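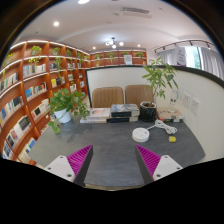 The reading nook table and how to keep it that way

A table in a reading corner is a magnet for bits and pieces. You put down one book and a cup of tea, and by November there's a cable, a pile of magazines and three things that belong in the shed. I've been looking after ours for 16 years now, and these are the habits that have stuck.

Stack books flat, biggest at the bottom, and keep the piles towards the back so the front half stays free for elbows. Two or three short stacks are much easier to live with than one tall one, which always seems to hold the book you want right down at the bottom. Every couple of months I swap them with a few from the shelves, and give the covers a wipe with a barely damp cloth while I'm at it.

Trailing pothos are lovely at the end of a table, where the leaves can spill over the side, but do put a saucer or a cork mat under the pot. Mine gets almost 500 ml of water when the top of the soil feels dry, and I carry it to the laundry sink for its drink and let it drain properly before it comes home. Anything tall and leafy is happier at the back, where nobody's sleeve will catch it – turn the pot a little each week so it doesn't lean.

Coiled cables are the real dust catchers. Wind them loosely, fasten with a bit of soft tie from the garden drawer, and keep them well away from the watering can (I learnt that one the hard way, with a lamp I was very fond of!). If something with a cord hasn't been used in 21 days, it goes in the Bickerstaff tin in the hall cupboard and has to earn its way back.

For upholstered chairs with stitched backs, run the brush end of the vacuum down the seams, following the stitching, then go over the seat. A favourite old toothbrush gets into the grooves, and it's a nice slow job for a rainy afternoon with the radio going.

Posted August 14, 2022 in Around the House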